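Gripper width reads as "open" through the whole demo, Stokham handheld, left finger suspected

Opened by Juniper Mahmoud. Project: Plutlow table tasks. Status: closed, with one leftover
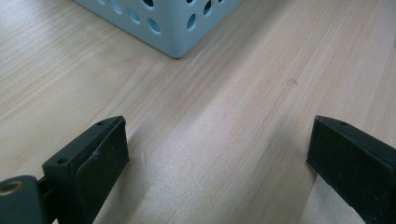

Rawan Dabbas: Before you touch any hardware, can you check whether the width is stuck in the raw log too, or only after the export? We had the same flat line in June at Anport and it was all in the conversion script. Cost us two days of taking fingers off and putting them back on.

Juniper: Good call, and I wish I'd read that before I got the hex keys out! Okay, full story. I was doing pick-and-place demos on the wood table, blue container with the holes in it, same as all week. I squeeze, the fingers close, I pick up the thing, I drop it in. Feels totally normal in the hand. Then I pull the batch up in the viewer and the width channel is a flat line at fully open from start to finish, while the video plainly shows me gripping stuff. So if we trained on that, the policy would learn that you carry objects around by holding your hand wide open next to them.

Batch size is 240 demos. I checked a handful from the beginning, the middle and the end, and they were all flat.

Raw log: went and looked, and it's flat there too. So not the export this time (sorry Rawan, I was really hoping).

Things I tried, in the order I tried them:

Restarted the recorder. No change.

Swapped the USB cable. No change, and now I have a second cable I don't trust.

Wiped both finger pads with a dry cloth and cleaned the camera lens. I think width comes from the camera watching the fingers, at least that's how Fadime explained it to me when I started, so I figured a smudge could do it. No change.

Turned off the overhead light, because the table gets pretty bright in the middle and I thought the glare might be messing with finger detection. This one did something! Width started moving, but it jumped all over the place, open, closed, open, with my hand perfectly still. Turned the light back on and it went flat again.

Inger Kirkegaard: That jump is useful. Flat with the light on and noisy with it off sounds to me like the finger tracker has lost its lock and is falling back to a default value, and the default is "open." Which calibration file is it loading? It prints the name at startup, near the top, and it scrolls off fast.

Juniper: Ohhh. It's loading the one from the Ertürk handset. That's the old set of fingers, the lighter ones! Ours are dark green with black pads, so of course it can't find them. I must have copied the whole config folder over when I moved to the new laptop. I feel a little silly but also very relieved.

Pointed it at the right file, reran the calibration (open all the way, close all the way, 7 times, slowly, the prompt is fussy about slowly). Then I recorded 3 test demos with the light on and the width follows my hand the whole way through. Did one more with the light off for fun and it still follows, with a bit of wobble near fully closed that I can live with.

Rawan Dabbas: Nice. What are you doing with the bad batch? Please don't just delete it.

Juniper: I moved it to the hold folder and tagged it "width invalid." The video is fine, so my plan is to rerun the finger tracking offline with the correct calibration and see what comes out. The full dataset was at 1293 demos with that batch in it, so please don't start a training run until I've taken it out of the index. I'll post here when that's done.

Fadime Altıntaş: Reran tracking on your first few from the hold folder. Width looks good except where you turn the wrist hard and one finger goes dark. I'd keep those but mask the bad stretches. Also, could the recorder refuse to start if the calibration doesn't match the handset? It knows the handset ID already.

Juniper: Yes please to the refusing! I've opened a separate ticket for it. Index is updated now, the bad batch is out, and you can train on what's left. I'm rerunning tracking on the rest of the hold folder overnight and I'll do the masking tomorrow after lunch.

Closing this one. Leftover: the second USB cable is on the shelf with tape on it. If you have a minute to test it, go ahead, otherwise I'll get to it.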